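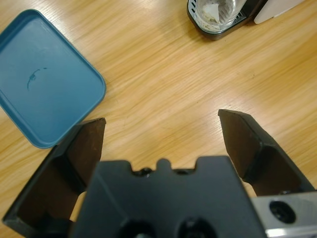
Wrist view, parallel gripper open, tray at upper left.

Multa Coffee Bench: gripper and camera comparison, data card

Version of Feb 21, 2023
Maintainer: Efthymia Panagiotou

Summary

Multa Coffee Bench is a set of 234 recorded episodes from a tabletop with two arms and a capsule coffee machine. We used it to compare two sets of fingers and two camera setups before settling on parts for the next bench. It is small, and it was recorded for hardware testing first. People have trained policies on it since, so we are putting the notes in one place.

What was compared

Fingers. The Jirnar set is the long, flat pair with a contact pad on the inner face. The Bremetti set is shorter, with a rounded tip and a softer pad. Both fit the same gripper body and take the same screws. Each episode lists its set in the field finger_set.

Cameras. Every episode has a wrist stream for each arm. Of the 234 episodes, 200 also have a fixed view of the workspace. The rest were recorded before the fixed mount was ready and have wrist streams only. Their fixed folder is missing, so check for it before you load.

Controller. All episodes went through the same Laizer controller box, firmware branch 9. We did not change gains between finger sets. A separate gain test is planned for April.

Tasks

- pick_capsule: take one capsule from the stand and put it on the tray
- move_glass: lift the glass and set it on the drip tray
- lid_open: raise the cover of the machine
- clear_table: move any loose item to the tray

Starting positions were changed by hand between episodes and are not logged. If you need object poses, you will have to get them from the images.

Wrist cameras

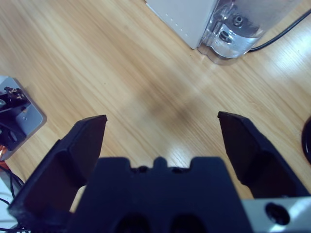

Lens placement took more time than any other part of the setup. The mount sits behind the gripper body and looks forward over it, which keeps both fingertips in view at full opening. The cost is that the body and fingers take up the lower half of the picture, and a model trained on wrist streams alone has only the upper part to find its target in. Glare is the other problem. Bright patches show up on the table at the right and just above the gripper body, and a clear part such as the housing on the side of the white box has little contrast against the wood. Auto exposure was left on, so brightness can jump when the arm turns. We tried a matte cloth for a day and went back to bare wood, as the cloth bunched up under the fingers.

Results so far

The long fingers did better on move_glass. They reach down the side of the glass and touch it over a longer stretch, and small errors in height matter less. The short set did better on pick_capsule, where the rods of the stand leave little room.

On lid_open we saw no clear difference. Most failed tries there came from approach angle - the fingers met the cover too flat and slid along it.

17 episodes are marked excluded = true. In these the operator stopped early or a stream dropped frames. They are included in the download and in the total above. Please leave them out of any success rate you report.

Fixed camera

The fixed view looks down on the table from the near side and takes in the tray, the machine, the capsule stand and both arm bases. It is the better choice for judging whether a task was finished. It is weak on depth near the stand, and an open gripper there can hide the gap you want to measure. Window glare on the wood changes with the time of day.

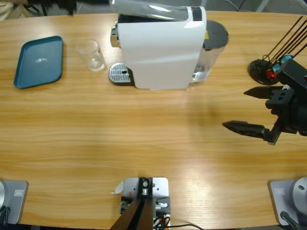 Known issues

- Wrist and fixed streams share a clock but not a trigger. Match frames by timestamp, never by index.
- A person may appear at the far edge of the table in the fixed view. Mask that area if your model is sensitive to it.
- Joint readings for the left arm are in degrees in the oldest episodes and radians in the rest. The field joint_unit is correct in all of them.
- Gripper opening is stored as a value from 0 to 1 and was not calibrated again after finger changes. Do not compare openings across finger sets.

Loading

Each episode is one folder with meta.json, a joints file and one folder per stream. The script read_episode.py prints the fields and checks that timestamps run in order. Send corrections to Efthymia Panagiotou with the episode number in the subject line.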